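Back room again this morning, before the rain started. I have been putting off the black wire shelves since March, and the wall behind them is done now, white with the gray stripe across it, so there was no excuse left. Started with the high part and looked over the bars and the crossed struts for anything bent.

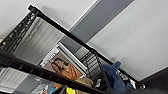 Shahbazi at Dudero told me over the phone that wire shelves don't need much looking at, only a wipe and a check that the clips are seated. Fair enough. I wiped them anyway, with 2 old dishcloths and warm water.

Had lunch at 12. Soup, and the end of the loaf from Dullumton. Then I went through the receipts from Dustska and found the one for the shelves, which I had thought was lost.

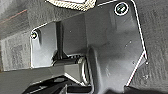
It's in the kitchen drawer now with the others. Went back at 3 to think about the soft toys. They are still all in a heap on the second shelf, the light blue one, the yellow one and the rest, next to the black Huel bag.
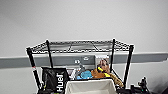

I would like the toys in a box with a lid, and the bag in the kitchen where the food is. The box will have to wait until I go into town. Spent 20 minutes looking for the tape measure and gave up. Must write down the shelf depth before I buy anything. Early night.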